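Come and cook with us: people wanted for the Hellska recipe book

20th July
By Ama Bonsu

Do you have a recipe that only exists in your head, or on the back of an envelope, or in the handwriting of an aunt who never wrote down how long anything went in the oven? We would love to hear from you. The Hellska supper club is putting together its first recipe book, and we are looking for 15 home cooks to share a dish each and the story that goes with it.

You don't need to be a good writer, and you certainly don't need to be a fancy cook. My own contribution is a groundnut stew that I have made the same way since I was a student, in a pan with a wobbly handle, and if that can go in then so can your Tuesday-night pasta or your gran's marrow jam (we do hope somebody has a marrow jam). What matters is that it's something you really make, and that you would be happy for a stranger to make it too.
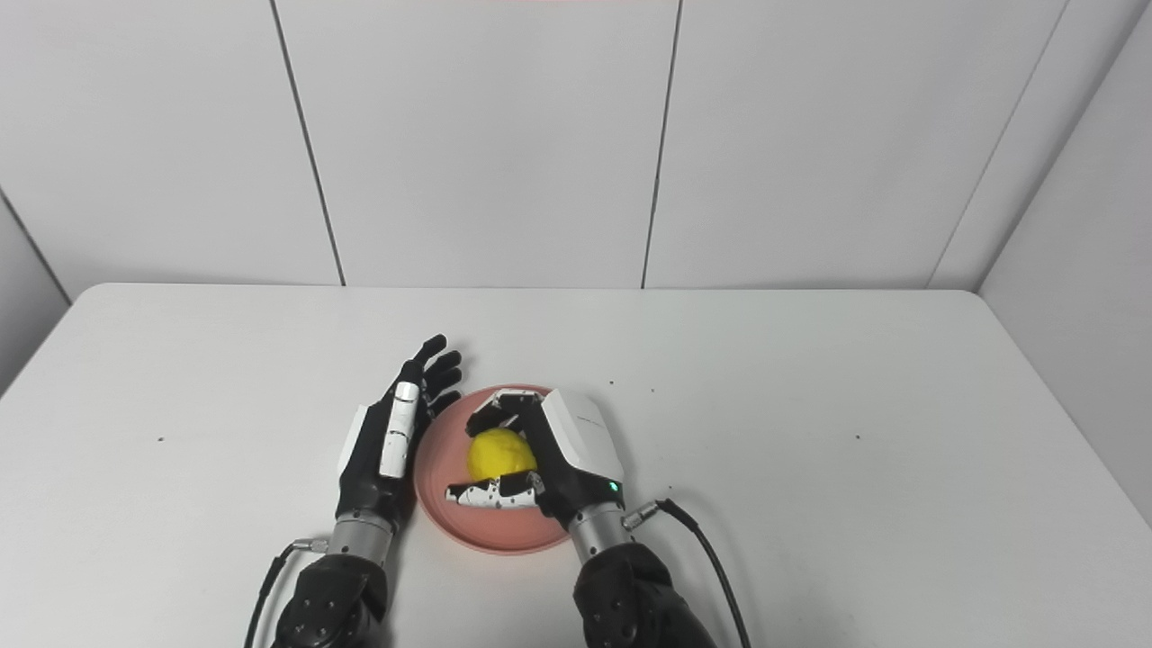 Yellow on pink, with a hand over the plate.

We'll ask you to come along to two sessions in September, both in the upstairs kitchen at Diline. At the first one you'll cook your dish at your own pace while one of us sits nearby and writes down what you do, including all the bits you'd never think to mention — how you know the onions are ready, which spoon you reach for, when you stop stirring. The second is a big shared lunch, where everybody reads through their own pages and puts right whatever we've got wrong.

We can pay each cook £40 towards ingredients, and bus fares on top of that. Everyone who takes part gets two copies of the book, and your name goes next to your recipe unless you'd prefer it didn't.

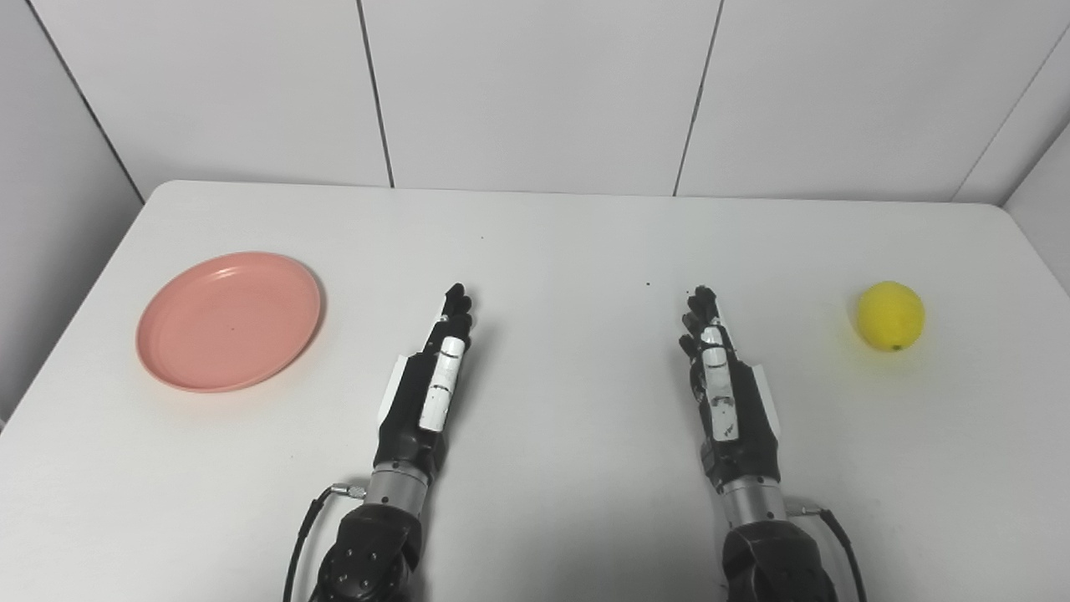 A lemon to the right, the pink plate to the left.

To put yourself forward, send a few lines about your dish and where it came from to Nusrat Jayawardena at the Hellska office, or drop a note through the door at 317 Arthur Street. Please tell us about any allergies, and whether you need a step-free kitchen, as Diline has a lift but it is a small one. Children are welcome at the lunch. If you'd rather tell us about your recipe over the telephone, say so in your note with a number and a good time to ring, and Nusrat will call you back — she likes a chat, so do put the kettle on first.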